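Home | Checklists | Rentals | Move-out | Contact

Reading time: 3 min

We use cookies to keep this site running. By staying on the page you accept them. OK / Settings

Playroom and toy storage walk-through - Naltach house, with comments

Done on a Monday, before opening. Same list we use at Ladow so the two can be compared. Marks are OK, FIX or WATCH. Comments typed up fast, sorry for the shorthand.

DOORS AND FLOOR

Main door closer - OK. Slow enough now, was slamming in September.
Finger guards, hinge side - FIX. Bottom one has split. New one on order from Fakness, should fit without drilling.
Floor mats flat, no curled corners - WATCH. One by the sink is starting to lift. Taped for now. Tape is not a repair, replace the mat.
Rug grip under reading corner - OK.
Clear path to back exit - FIX, fixed on the spot. Two strollers parked in it again. Sign goes up this week.

SHELVES AND FURNITURE

Tall shelves strapped to wall - OK, all pulled by hand, none moved.
Heavy stuff on bottom shelf - FIX. Somebody put the puzzle crates up top. Moved down. Please leave them down.
Low table edges - OK. Light sanding on one leg, splinter you could feel with a thumb.
Chairs - one wobbles, taken out and put in the shed. Do not bring it back in untill the screws are replaced.
Toy chest lid support - WATCH. Holds, but drops the last few inches quicker than it should. If it gets worse just take the lid off, we don't need a lid.

WINDOWS AND CORDS

Blind cords up on cleats - OK in front, FIX in back. Back one was hanging right down to the bench. Wound up, but I want cordless in there before winter.
Window stops - OK.
Outlet covers - one missing behind the book cart. Replaced from the drawer. Drawer is now nearly empty so buy more.
Lamp cord by the rocker - FIX. Runs across where people walk. Move lamp to the other side, there is an outlet right there.
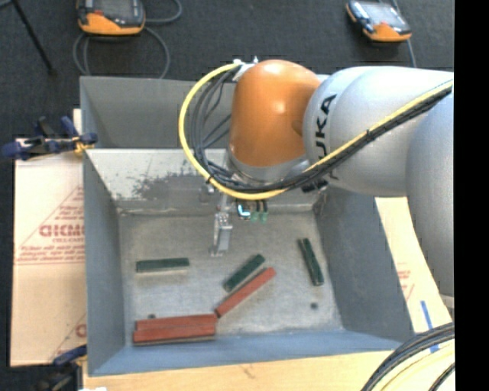
Blocks and small parts get their own section this year, after the mix-up at the Subramaniam house where the under-threes ended up with the older kids' box. Rule stays the same: anything that fits through the tube tester goes up high. Size and color both matter when you sort. A few plain blocks in two colors, like the dark green and the brick red ones lying in that gray bin, are easy to check at a glance, and an open top means no lid to catch fingers. Check bin floors too when they get worn - run a dry cloth over and see if it snags. If it snags, sand it or toss it.

BLOCKS AND SMALL PARTS

Tube test, toddler shelf - OK. 300 pieces through the tester, took most of nap time. 17 pulled and moved up high.
Paint chips or flaking - FIX. 18 pieces in the trash, mostly old beads and the farm animals. Not worth repainting.
Magnets - none on toddler shelf, OK. Magnet tiles in the big kid room: one had a cracked seam, tossed. Look at seams every week, not just on inspection day.
Battery doors screwed shut - OK except the toy phone. Screw missing. Phone is in the office, not to go back out without the screw.
Bins, rims and handles - WATCH. Rope handle on one is fraying. Cut it off if it frays any more.
Dress-up box - removed two necklaces and a long scarf. Short ones are fine.

CLEANING

Wipe-down log - FIX. Blank since Thursday. If you wiped it, write it.
Mouthed toys bucket - OK, labeled, out of reach. Lid on.
Soft toys washed - half done. Rest go in tonight.
Spray bottles locked up - OK, but the key was in the lock. Key lives on the hook!

FIRST AID AND EXITS

Kit full - short on small bandages and the gloves are all size large. Get mediums.
Smoke alarm tested - OK, both.
Extinguisher needle in the green - OK.
Emergency phone list on the wall - out of date, old pediatric clinic number still on there. Reprint.
Cost so far - around 300 dollars if the cordless blind is counted. Ask about the blind before buying.

LEFT OVER FOR NEXT TIME

Closet under the stairs, did not get to it.
Yard gate latch, too dark by then.
Recheck mat by sink, chest lid, fraying handle.
Copy of this goes in the red folder at Ladow, and the origional stays here by the sign-in sheet.

Get new checklists by email. Sign up for the newsletter. Unsubscribe any time.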